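**格勒姆旧衣整理项目三月进展报告**

提交：普洛伍德基金
执笔：尼拉姆·毛里亚（Neelam Maurya）

本期主要做童装和小件衣物的分拣。上期结转200件，新收563件，都已登记入册。分拣台仍用浅紫色围板隔出的那一格，台面铺蕨叶和橙花图案的白底布。衣物先摊开，再按颜色和用途归堆，破损件单独放。

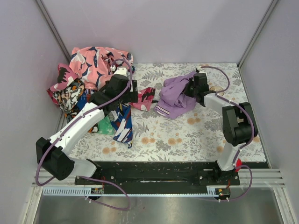 图1　分拣台，衣物散放台面

登记表改过一次。原表只有“上衣”“裤子”“其他”三栏，“其他”越填越多，Anju Katiyar 建议加上“单件布料”和“待修补”。改表后返工少了，但前两周的旧记录还要补录，预计四月上旬补完。

待修补衣物共17件，多是袖口脱线和拉链损坏。Sarita Bhatt 已修好13件，其余四件等拉链到货。供货方杜米特雷斯库商行答复本月底发货，若再推迟，我们改从费瑟姆购买，差价在杂项里列支。

迷彩和花色较杂的衣物怎么归类，组内意见不一。Pushpa Kaushik 主张按主色分，粉色迷彩就归粉色；我倾向单设一类，发放时好找。

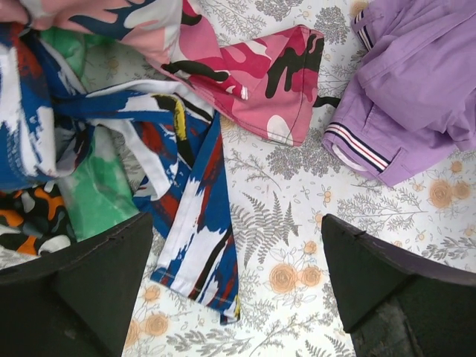
目前暂按主色执行，紫色和淡紫色合为一堆，不再细分。下期发放后看领取点的反馈，再定要不要改。

经费方面，洗涤费略高于预算，原因是有一批衣物受潮，洗了两遍。收纳箱和标签没有超支。详细账目由 Vivek Dhillon 另行报送。

下期安排：

- 补录旧记录
- 完成剩余四件的修补
- 按尺码装箱，送第一批到领取点

需要基金方确认的有一项：受潮衣物的重复洗涤费能否从本期结余中支出。请在装箱前答复。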